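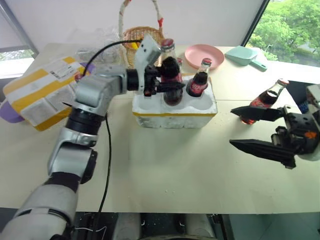

¿Cuánto espacio hay que dejar entre una botella de vidrio y la pared de la caja? Para un envío por mensajería ordinaria, un mínimo de 17 milímetros de poliestireno expandido en los laterales y el doble en la base, que es la cara que recibe casi todos los golpes.

El vidrio lleno se comporta mal en el transporte por una razón de masa. Una botella de refresco concentra el peso en los dos tercios inferiores y deja un cuello estrecho, rígido y casi vacío. En una caída lateral, el cuerpo frena contra el embalaje y el cuello sigue su recorrido. Si no hay nada que lo sujete, la rotura aparece en el hombro.

El bloque moldeado con cavidades redondas resuelve la mitad inferior del problema. Cada botella, con su etiqueta roja y su tapón, queda de pie en su alojamiento y separada de la vecina por un tabique de espuma. La mitad superior exige una segunda pieza, normalmente una tapa con las mismas cavidades invertidas. Los fabricantes venden ambas por separado y muchos compradores piden solo la base.

Brodow, que suministra bloques a tiendas de alimentación y a particulares, trabaja con dos densidades. La ligera basta para trayectos cortos con un solo transbordo. La pesada cuesta más y aguanta el paso por una clasificadora automática, donde un paquete puede caer varias veces desde la altura de una mesa. Dremo ofrece una alternativa de pulpa de celulosa, menos voluminosa una vez apilada, aunque pierde rigidez con la humedad.

La holgura de la cavidad importa tanto como el grosor. Una botella que entra sin rozar girará durante el viaje, y el giro desgasta la etiqueta y arranca partículas del material. Una que entra forzada desmenuza el borde al extraerla. Las migas blancas que quedan en la mesa al pie del bloque son habituales en este tipo de espuma, sobre todo en piezas cortadas o reutilizadas. Se cargan de electricidad estática y se adhieren al plástico, al vidrio y a la ropa. Conviene recogerlas con un recogedor y un paño apenas húmedo — la escoba seca las dispersa — antes de abrir el siguiente paquete.

Para el cierre exterior, la cinta ancha sigue siendo lo más fiable. En los talleres de Villalobos se aplica en H: una tira sobre la junta central y dos sobre los cantos. El cartón forrado de papel blanco presenta mejor aspecto y admite bien la etiqueta de envío, pero el papel se despega antes que el cartón y la cinta debe prolongarse sobre las caras contiguas. El código de barras se coloca en una superficie plana, nunca sobre una arista.

Las cestas de regalo plantean otro caso. El mimbre cede, el asa alta obliga a usar una caja mucho mayor que el contenido y el trenzado no protege del impacto puntual. La práctica recomendada es enviar las botellas en su bloque y montar la cesta en destino. Brondwood, que prepara lotes de 14 piezas para empresas, embala el asa aparte cuando el modelo lo permite y rellena el interior con papel.

En cuanto al peso, el límite práctico de un bloque de cavidades es menor de lo que sugiere su aspecto. Por encima de cierta carga, la base se comprime de forma permanente y no recupera el grosor. Un bloque que ya ha hecho un viaje puede servir para guardar botellas en la despensa; para un segundo envío hay que comprobar el fondo de cada cavidad con el pulgar. Si la espuma se hunde y no vuelve, se descarta.

El desecho depende del municipio. El poliestireno limpio se admite en algunos puntos de recogida, sin restos de cinta ni de papel. Las bolsas de plástico transparente van por separado.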